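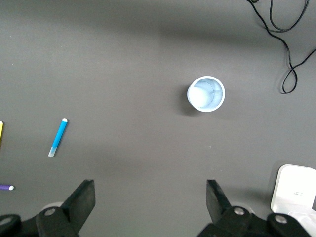 Dumisani Modise

So my project this semester was teaching an arm to put markers in a paper cup. I know how small that sounds! My little brother can do it with his eyes closed. But our club (we're called Noka, long story) had just gotten the arm working again after the Zavberg meet, and I wanted something I could finish by June without begging anybody for parts.

The plan was to drive the arm by hand through the whole task, save every run, and train on those. I figured 20 runs would do it. Nope. With 20 it went for the cup every single time and ignored the markers completely – I think I'd been kind of lazy and kept everything in the same spots. So I started over, moved stuff between runs, and kept going until I had 200. That took up most of my lunch periods and a whole lot of granola bars.

The blue marker against the gray table was the easy one. Purple was harder, mostly when it ended up way over on the left, and I still don't totally know why. The other headache was the angle. If a marker lies diagonally the wrist has to turn before the fingers close, and my early runs were super inconsistent about when I turned it.

On my last test day I gave it 10 tries and it got eight. Both misses hit the rim of the cup and knocked it over. I'd like to try a heavier cup next, and maybe slow down the last bit of the move – Egger, who had the arm before me, left some notes on that and I still have to read them.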